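Comment enlever un voile blanc sur un plan de travail en marbre foncé ?

Birutė Lapiņa
Posté un vendredi, 22 h 10

Bonjour, nous avons repris un appartement avec une cuisine en marbre brun foncé veiné de blanc. Il y a une zone terne près de l'évier, grande comme une assiette. J'ai essayé l'eau chaude et le liquide vaisselle, sans résultat. Ma belle-mère me conseille le vinaigre, mais j'hésite. Que faut-il utiliser ?

Merci d'avance.

Raudsepp
Pas de vinaigre, pas de citron, pas d'anticalcaire. Le marbre est calcaire et l'acide l'attaque. Si la zone est lisse mais mate, c'est sans doute déjà une attaque acide et aucun nettoyant ne la fera partir. 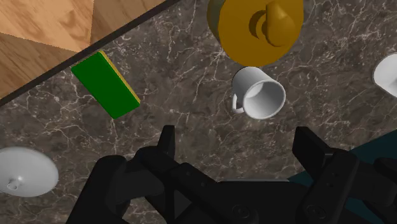 Pour l'entretien courant, eau tiède et savon noir très dilué, côté doux de l'éponge uniquement, puis on rince et on sèche avec un chiffon. Contre le voile, j'ai repris la surface chez moi avec un disque de grain 800, à l'eau, puis de la poudre à polir pour marbre. Comptez 10 minutes par passage, j'en ai fait 4. Essayez d'abord dans un coin caché.

Drondberg
moi j'ai mis de l'huile d'olive ça brille bien, à refaire toutes les semaines par contre

Fluvus
L'huile, je déconseille, elle pénètre et laisse des auréoles. D'accord avec Raudsepp pour le reste. Passez l'ongle sur la zone : si vous sentez un léger relief, c'est un dépôt de calcaire, et ça se retire à la lame de rasoir neuve tenue bien à plat, sur pierre mouillée. Ensuite un hydrofuge pour pierre naturelle, à renouveler tous les ans.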